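27 December 2023

Read the Undgate paper again, slowly this time, with the supplementary tables open next to it. I still don't buy the headline.

The claim is that people who score high on self-critical perfectionism put tasks off more, and that the link has grown stronger in younger groups. The press summary turned this into "young adults are paralysed by their own standards". The paper doesn't say that. What it has is two questionnaires, filled in at one sitting, by 241 students who got course credit for turning up. Both scales ask people to say unkind things about themselves. Anyone having a bad week will tick high on both. I'd expect a correlation from that alone.

The "growing stronger" part rests on comparing their sample with an older pooled set of 4,000, collected on paper, with a longer version of the procrastination scale. They rescaled it. The rescaling gets one sentence in the methods and I can't reproduce it from what they give. Tried it two ways this morning: one way I get a small difference between the groups, the other way hardly any. Neither looks like their figure 2.

Checked whether the Ruppert items were reverse scored properly. Items 4 and 11 look odd in the supplement – they go the wrong way against the total. Could be a typing slip in the table, could be in the data itself. Wrote to the Undgate group in November asking for the raw file and have had an automatic reply.

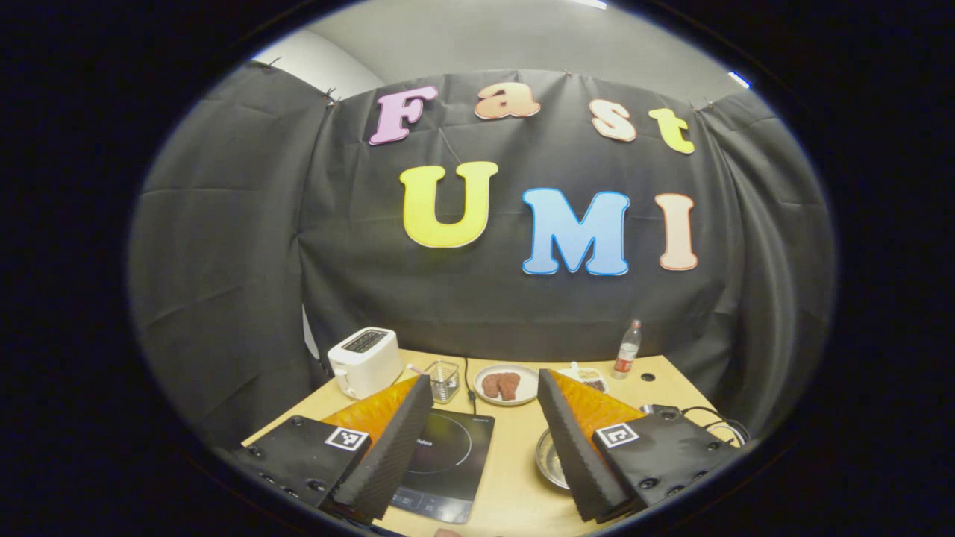 Gripper over the wooden table, both markers in view.

Went back to our own Futholm pilot to see if we are any better. Not much. Same problem with one sitting, same problem with self-report. We do have the diary part, where people logged when they started a piece of work as well as how they felt about it, and there the link with perfectionism is weak. I'd like to believe that is the true picture, but the diaries have a lot of gaps and the people who skip entries are quite possibly the ones who put things off. So that result may be flattering us.

Someone will say the diary is "behaviour" and therefore better. It is still a person writing down what they remember doing.

For the Pramalari write-up:
– take out the sentence in the intro that cites Undgate as showing a rise over time. Say "has been reported" at most.
– run the diary analysis again with missing days coded both ways, and put both in the main text
– drop the word "generation" everywhere. We have one age band and no business using it.
– ask whether the spring group can do the two scales a fortnight apart

Still open: do we keep the mood item as a covariate? If low mood is part of what the perfectionism scale measures, taking it out leaves very little behind, and I'm not sure what the leftover would mean. Left it in for now. Both versions of the script are in the shared folder, and the older one has the wrong cut-off for late starts, so don't run that one.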